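Wallin Repair Room
Interview: "A shirt can have a second life, but somebody must want it"

The owner of the small repair shop Wallin opens the door at nine, but when I come on Friday she is already sitting at the sewing machine. She asks me to wait until she has finished the seam. After this she makes tea and we can talk.

She learned the work at Basonen, a factory which made work clothes and closed when she was 42. "I sewed 30 pockets before lunch every day," she says. "I did not love it, but my hands became fast, and the hands do not forget."

With the money from the factory she rented this room. In the first year most customers brought trousers to make shorter. Now they bring jackets, children's coats and also bed sheets. I ask what has changed. "The prices of new things went down and the quality went down also," she answers. "People bought a jumper, washed it three times, and it had a hole under the arm. Then they remembered that their grandmother had a needle."

She does not repair everything. If the cloth is thin in all places, she tells the customer, and some of them become angry. Dark blue is the colour she sees most often, and she says it is difficult, for there are so many dark blues and the thread must be the right one.

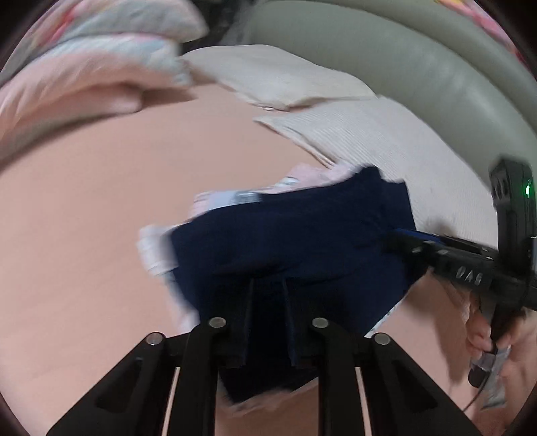 One customer, waiting by the counter, disagreed with the idea that a repair should be hidden, and said that she always asks for a thread in another colour, red if possible, so that the mending can be seen from across the street.

The owner laughs at this. "For her I do red. For me, never."

Twice a year she gives an evening course together with Janedico, the fabric shop on the other side of the square. The next one is in September. The participants learn to sew on a button, to close a seam and to darn a sock. "The sock is the hardest," she says. "Everybody pulls the wool too strongly."

Before I leave, I ask if she would teach me to darn. She looks at my shoes and says that I should first bring the socks, washed please.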